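Review: The Kevow Two-Arm Tabletop Station
Seen at the Okonkwo open day, 18/01/2020

The Okonkwo training center opened its workshop to schools and small firms on Saturday, and the Kevow station was the main item on the program. Our office attended in order to judge whether the unit is suitable for instruction at the secondary and community college level. The session lasted 60 minutes, including questions from visitors.

The station is supplied as a complete cell. The arms, table and dark fabric surround are delivered together, and the buyer provides only floor space and power. For the demonstration, the presenters had chosen a kitchen theme, with toy food and cookware as the objects to be handled. 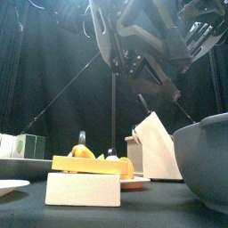

Visitors were permitted to stand close to the work area, and this was of real value. Joints, fittings and cabling can be inspected without removing covers, a point in favor of any unit intended for teaching. We would prefer tidier cable routing before students are allowed to work near the arms.

The control software, Iveo, was shown on a separate screen. Its menus use plain terms, and an instructor with no programming background should be able to follow them. The printed manual is less satisfactory — it runs to 101 pages and has no index. Replacement parts are ordered through Fimgate, and visitors were told that orders placed in December were still being filled.
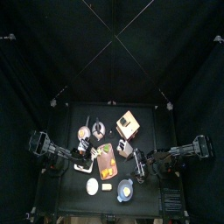
The Kevow station with both arms over the kitchen layout.

The choice of objects deserves mention. Pans, a kettle and a cutting board differ greatly in shape, and they give an instructor more to discuss than a set of identical blocks would. The work area is compact, however, and a class of ordinary size would need to attend in small groups.

The quoted price is $2000 per year under a lease, with installation charged separately. We consider this acceptable for a shared facility and high for a single school. The office recommends the station for regional centers, subject to a revised manual and a written commitment on parts.

Related items
Iveo control software: first impressions
Fimgate parts service: ordering and returns
Leasing equipment for shared workshops
Okonkwo training center: December program notes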